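Ham sandwich

The ham sandwich is a cold meal made of sliced ham laid between two pieces of bread, usually with butter, a spread or a leaf of something green. It is eaten at desks, on trains and over sinks, and is one of the few dishes that most people believe they cannot get wrong.

Composition

The usual bread is a square white loaf, ready sliced. Ham is sold either off the bone, in uneven slices, or formed and pressed, in slices that are generally round or square. Round ham on square bread leaves the corners bare, a fault that has been known for as long as both have been on sale and that neither trade has shown much wish to correct. Common remedies include folding the ham, adding a second slice, or eating the corners first and saying nothing.

Lettuce is the usual leaf. Loose green types with a frilled edge are easy to tear and stand up well above the ham, while iceberg stays crisp for longer and slides out at the first bite. Washed leaves should be dried well, as water travels quickly into white bread. In many homes the leaf is kept in a small bowl of its own until wanted, which gives the lettuce a standing at the table that its flavour may not justify.

Toasting

Whether the bread should be toasted is disputed. A toasted slice resists butter when cold and swallows it when hot, so those who toast must decide in advance how long they are willing to wait. Toast is also firmer under a wet filling. Against this, it is rough on the roof of the mouth, and its crumbs travel.

A half-toasted sandwich, with one slice browned and the other left plain, is known in parts of Stillumlow as a "lodger". The plain slice goes underneath, takes the ham, and stays soft; the toast goes on top and makes the noise. The food writer Thảo Mạc, who grew up above a bakery in the town, called it "a compromise that pleases both halves of a marriage until one of them turns it over".

Order of assembly

The order in general use is bread, ham, lettuce, bread. Ham placed directly on the lower slice grips it and acts as a floor for the leaf. A smaller school puts the lettuce first, to keep the juices of the ham away from the crumb, and accepts that the whole thing may then skate.

The question was put to readers of the Latura household almanac by its editor, Ghassan Qudah, who received 415 replies. Of these, 131 favoured lettuce first. Several of the remainder enclosed diagrams – one of them to scale. Qudah printed the result without comment and moved on to the subject of jam, where he had fewer friends still.

Cutting

Sandwiches are cut corner to corner or straight across. The diagonal cut gives a longer open face and is held to be the more festive. The straight cut gives two oblongs that fit a lunch box. Leaving the sandwich whole is allowed, and is common among people eating alone.

Local customs

At the Mamgate winter fair, held each December, ham sandwiches are sold from trestle tables and must by tradition be put together in front of the buyer. The rule is credited to a former stallholder, Kha Quách, who had been sold one with no ham in it and did not let the matter drop.

See also: Cheese sandwich; Toast; Packed lunch; Butter, arguments concerning
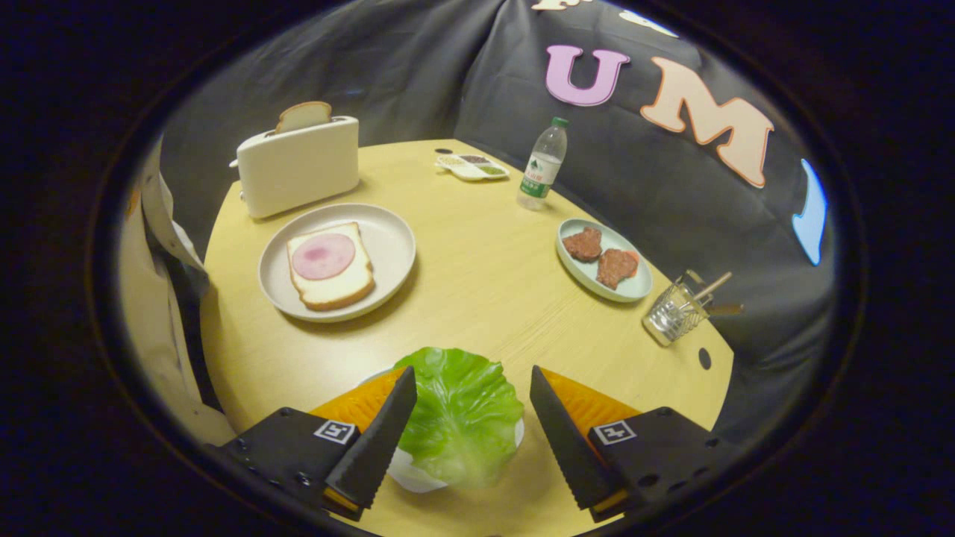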